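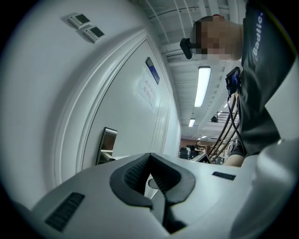

White door, white wall, strip lights overhead.

November, twenty to eleven at night

Feet up at last, and a mug of tea going cold on the arm of the sofa because I keep forgetting it's there. Today was the Big Marmalade Disaster, except it's November and so it wasn't marmalade at all, it was quince jelly, but Disaster is right.

It started well! I got the early bus over to Trastonville for the growers' market and came home with a bag of quinces so heavy that I had to keep swapping hands all the way up the hill. They smell wonderful. Pears and roses and something a bit like floor polish (in a good way). I'd have been happy just leaving them in a bowl and sniffing them every time I went past, but they were already going brown in spots so it had to be today.

The recipe is the one I cut out of a magazine years ago and it says to simmer them "until soft", which I've always thought was a cheek. Until soft! Mine took most of the morning. I'd got the windows steamed up so badly I couldn't see the bins. Then you tip the lot into a jelly bag and let it drip, and you absolutely must not squeeze it or the jelly goes cloudy. I know this. I have known this since I was a child and had my hand smacked away from my gran's. So I went and hung some washing up, came back, looked at the miserable amount in the bowl, and squeezed it.

Cloudy, obviously.

Then I weighed out the sugar and found I had 347 grams left in the house, when I was sure there was another bag behind the flour. Put my shoes back on, went down to the shop, and of course they only had the Bendevis stuff at a silly price, and I bought it because what else was I going to do with a pan of pink juice? While I was in there I also bought a Chevalier coffee cake, for morale.

The boiling bit is the bit I love. It goes from a sort of sad beige to that deep sunset colour and I never get tired of it. I had saucers in the freezer for testing the set and I was on my fourth saucer, still running about like water, when the phone went. It was Prelus, wanting to read my meter over the phone, and I was under the stairs with a torch for ages reading out the wrong row of numbers. By the time I got back the jelly had most definitely reached setting point. It had sailed past setting point and was heading for toffee.

So I have 7 jars of something you could sole a boot with. I turned one upside down after tea and it didn't so much as shiver. It tastes lovely, mind you, if you can get any out, and I reckon it would melt nicely into a gravy or go in slabs with a bit of Cheshire.

The pan is soaking. I've had two slices of the cake. There are still five quinces in the bowl on the windowsill and I can smell them from in here, so I may have another go tomorrow, with the phone off the hook.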